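The trouble with furniture you are meant to finish yourself

By Teguh Hartono
2019-02-20

My sister-in-law bought a Kallell bookcase in June and it is still leaning against her hallway wall, waiting for one part. She is a patient woman. I would have taken it to the curb by the Fourth of July.

Flat-pack furniture used to be a simple bargain. You gave up a Saturday, the store gave you a lower price. I never loved it, but I understood it. What I don't understand is the new pitch, where doing the work is sold to us as a treat. Allorura calls its customers "co-makers." Voreck prints a little speech about pride on the inside of the lid. I paid 128 dollars for a Voreck side table, and I felt no pride at all. I felt my knees.

The companies say people value what they build. Maybe so. People also value what they've already wasted an evening on, and I suspect the sales departments can't tell the difference and don't much care to.
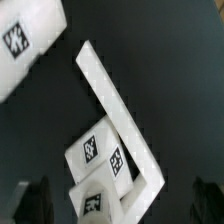

White plastic pieces with printed square tags on a dark tabletop.

Then there's the claim that it has all gotten easier. Better drawings, better labels, fewer tools. The Dauda wardrobe I put together last winter came with a 45-page booklet and no words in it, just a smiling round-headed man who never once dropped a screw. On page 30 he turned the whole thing over by himself. I'd like to meet him.

And has the bargain held up? The same side table cost 104 dollars two years earlier, with the same legs and the same wobble. The store now offers assembly for a fee, so you can pay extra to get back what furniture used to be. Somebody got a bonus for that idea.

I'm told I am a snob about this, and that a solid oak dresser runs 2,000 dollars and most families can't spend it. True, and neither can I. My own dresser came from a church sale and the bottom drawer sticks. But it arrived as a dresser. Two of us carried it upstairs, I put my socks in it, and we ate lunch.

My sister-in-law called the store again last week. They offered to send her the instructions.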